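Ticket: Padded jacket came out of the wash flat and lumpy, filling bunched in the sleeves
Category: Laundry and outerwear care
Status: Open, waiting on customer 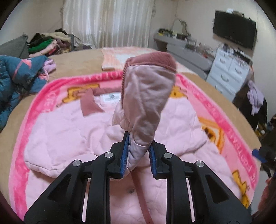
Hello, and thank you in advance to whoever picks this up! I bought this jacket for my daughter through your Carretero shop in July, and she has lived in it ever since. It's the light pink quilted one with the dusty-rose ribbed collar and cuffs. I washed it for the first time over the weekend and now the filling in the sleeves has gathered into little clumps, with thin places in between where I can feel both layers of fabric touching. The body seems better, I suppose the diamond stitching holds everything where it should be.

What I did, in case it helps: zipped everything else out of the way, washed the jacket by itself on the delicate cycle with Studell liquid detergent (one capful, no softener), and then hung it over the shower rail overnight. By Monday morning the outside was dry but the sleeves were still cold and heavy at the elbows. I have not put it in the dryer because I was scared of melting something.

I should say I am not asking for a refund. She has a cousin's birthday coming up and has already told everyone what she is wearing, so I would just love to get it puffy again.

Reply from Troretier Care Desk

Thanks so much for writing, and for such a full account — it saves us both a lot of back and forth. Clumps like these after a first wash are very common in padded sleeves and they nearly always come out. Hanging lets the damp filling slide down and settle, so please lay the jacket flat from now on until it is completely dry.

Here is what we'd try, in this order:

Lay it on a bed or a big towel with the front open. Work down one sleeve at a time, pinching each clump through the fabric and teasing it apart with your fingertips. Go gently near the cuff seam.

Tumble on the lowest heat for 24 minutes with 3 clean tennis balls, snaps closed. Take it out and feel the elbows. If they are still cool, give it another round.

Once it is dry, shake it from the hem and leave it flat overnight before you judge it.

Could you also check the label inside the neck, and any longer care label in the side seam, and tell us whether tumble drying is crossed out? If it is, skip the dryer and just do the rest.

Reply from customer

Found the longer one in the side seam, and tumble drying on low is allowed, hooray. I did the pinching last night while she had her bath and did one round in the dryer this morning. The right sleeve is lovely now! The left still has one stubborn lump above the elbow, so I'm going to do a second round after lunch. Is it all right to use the Ideo dryer balls I already have? They are a bit smaller than tennis balls.

Reply from Troretier Care Desk

Those will be fine, just add a fourth if you have one. Pinch that last lump apart before it goes in, while it's still a little damp if possible. We'll keep the ticket open for 9 days so you can write back here without starting over.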